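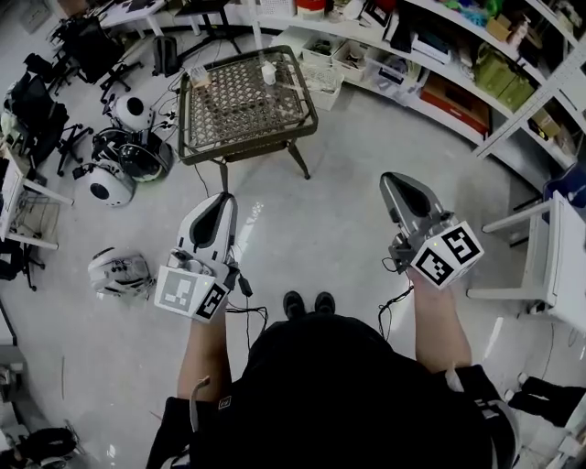 **Maren Tillick**, workshop safety coordinator, Lunddale
31/08/2018

# Setting up for a day of standing work

These steps are for anyone who spends most of a shift on a hard floor. We use them at Lunddale and at the Besson site. Allow a few days to get used to any change in shoes or bench height.

## Shoes

1. Try shoes on late in the day, when your feet are at their largest.
2. Leave a thumb's width in front of the longest toe.
3. Lace them firmly over the middle of the foot and a little looser at the ankle.
4. If you can, keep two pairs and switch every other day.

Old insoles go flat long before the soles wear through. Take them out and press the heel with your thumb. If it doesn't spring back, replace them.

## Bench height

Stand up straight with your arms at your sides and bend your elbows to a right angle. Measure from the floor to the elbow.

- Light assembly: set the top just below that height.
- Heavy work: set it a hand's width lower.
- Writing or close work: set it slightly above.

The fixed benches at Besson are 114 cm high. Shorter staff should ask for a platform. Get one long enough to take a full step sideways without coming off the end.

## During the shift

Put one foot on a low rail or block and change feet often. Walk to the far end of the room when you need a part, even if someone offers to pass it. Sit down for your breaks.

## Mats

Mats should have sloped edges and lie flat at the corners. Sweep under them weekly. The Dromum store stocks them, and the next bulk order goes in during December, so send sizes to the office before then.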